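Planners should be allowed to say no

Most of the planning software I have worked with in manipulation treats failure as an exception. The planner is given a goal pose and a scene, it samples until the time budget runs out, and it returns either a trajectory or an error code. The layer above then does what layers above always do. It retries with a new random seed. If that fails it loosens a tolerance and tries again.

I think this is a design mistake, and one that we have carried forward from a period when arms worked alone in fenced cells and a failed plan meant that somebody had typed the wrong number.

At Cirholm the default stack for two-handed work was Flondance, version 4. It planned each arm separately and then checked the two results against one another on a shared time axis. When they collided, one arm was delayed. When a delay did not clear the collision, the whole request was resubmitted. The log recorded "planning succeeded" at the end of this, with no mention of the attempts before it. I once replayed a set of 700 requests from May with the retry counter exposed. In 30 of them the final trajectory had been found only after the clearance margin was dropped below the calibration error of the hand. These were labelled as successes and went on to the controller as such.

The controller did not know either. It received joint positions and timestamps. The margin the planner had used was discarded at the interface, so the force limits stayed at the values suited to open space. A trajectory with almost no clearance was tracked as stiffly as one with plenty.

The fix is dull. The planner should return three things in every case: the trajectory if there is one, the smallest clearance along it, and the constraint that was tightest. If there is no trajectory, it should return the tightest constraint anyway. A refusal that says "finger link against the other hand's palm" can be acted on. The task layer can move the other hand, change the grasp or reorder the steps. An error code can only be retried.

The usual objection is cost. Computing minimum clearance along a dense trajectory means distance queries where a Boolean collision check would do, and distance queries are slower. This is true, and on Hidayat, where we did it, planning took 6 per cent longer. I regard that as cheap. The queries can be run on the final path alone, and most of the hand geometry can be replaced by capsules until the distance falls under a threshold.

The harder problem is the model of the hand itself. Multi-finger hands are full of side links, pivot bolts and brackets that move relative to one another, and the common practice is to wrap each segment in a convex hull and call it done. A hull that is safe for an open hand will report self-collision as soon as the fingers curl. So engineers disable the pair in the collision matrix, and after a year of this the matrix describes which checks were inconvenient. With a second gripper in the same workspace, the disabled pairs begin to matter.
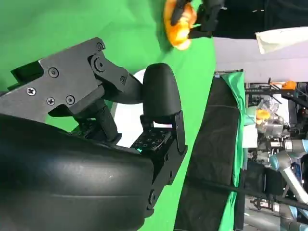 Pádraig Fahy objects that a planner reporting its tightest constraint will be trusted too far, as the constraint is only as good as the perceived scene, and cloth and other soft things are barely modelled at all. He would put the effort into contact sensing at the fingertip and let the planner remain crude.

I accept the premise. A clearance figure computed against a poor scene is a poor figure, and it should carry the uncertainty of the perception behind it. Drestau does this in a limited way by inflating each object by its pose covariance before the query, and the reported clearance shrinks accordingly. Soft objects are left out, and the report lists them as left out.

Where I differ is on the order of work. Contact sensing acts after the trajectory has been chosen. It can stop a finger, but it cannot tell the task layer that the approach was marginal from the start. For that the number has to come from the planner, and at present most planners compute something close to it and throw it away. I would begin by changing the return type.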